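Amley wet lab, pre-trip walkthrough for the November sediment cruise
Filled in by Jamila Dewan, comments as I go

Hi all! I did the walkthrough this morning before the truck came, coffee in one hand and clipboard in the other. I'm going in the order of the sheet, except where I forgot and had to double back. Shout if I've marked something wrong.

1. Core liners, count and condition — OK
47 liners on the rack, all capped at both ends. One had a hairline crack near the top, so I pulled it and put in a spare from the cage. Please don't put cracked ones back on the rack, even with tape on them. I've found tape twice now.

2. Gravity corer, shackles and pins — OK with a note
Thiện Đào went over the shackles with me. Moused and tight. One of the pins is getting a groove in it and I'd like it swapped before the spring trip, but we're both fine with it for this one.

3. Winch wire — FIX BEFORE SAILING
Deepest station on the plan is 2905 meters, and the wire log hasn't been signed since the last trip. The wire itself looks good to me (greased, no fishhooks that I could feel through the glove), but I can't tick a box on a log that's blank. Lăcrămioara, can you find out who did the last cut and get it written down?

4. Cold room — OK
Holding at four degrees when I went in at 8:15. The door seal is sticky again, so give it a real shove. I'd still love a light switch on the inside!

5. Bins and benches — OK
All wiped down, no sharp edges on any of the metal ones. I ran my hand (gloved, yes) along every rim.

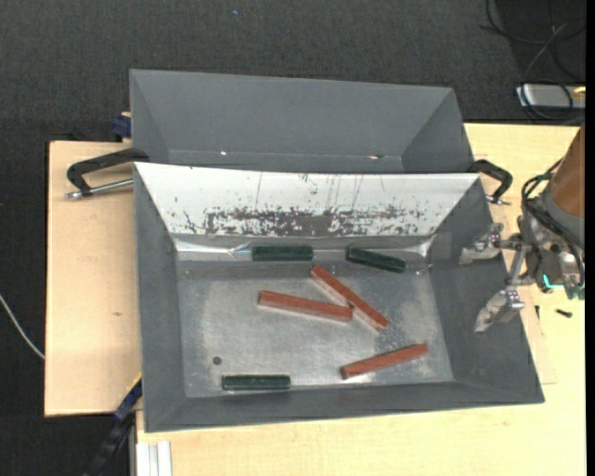

Metal bins on the bench, red and green blocks in the front one.

6. Fixative cabinet — FIX BEFORE SAILING
Formalin is in date and the inventory sheet matches what's on the shelf. The spill kit underneath is short two pads and the goggles in it are so scratched I couldn't read the label through them. Diệp Phan has ordered replacements. Until they're in, the cabinet stays locked, and that includes "just grabbing one jar."

7. Eyewash and shower — OK
Ran both. Eyewash was a bit rusty for the first few seconds and then cleared. Somebody had parked a cooler in front of the shower and I moved it to the hallway. If it's yours, it's full of somebody's lunch and what I think are brittle stars, so please come get it.

8. Life vests and deck gear — OK
Hard hats fine. Vests all have lights and whistles. The small one has a zipper that catches, and Ngân Mai says she's used to it, but I tagged it anyway.

9. Paperwork — half done
Float plan is in. Emergency contacts are missing for two people, and you both know who you are. I need those by lunch.

So we're not signed off yet. I'll come back to 3 and 6 once the log and the pads turn up, then redo the bottom of the sheet. The clipboard is hanging by the sink if you want to add anything, and please use a pen this time — the pencil notes from last trip smeared all over page one.

Jamila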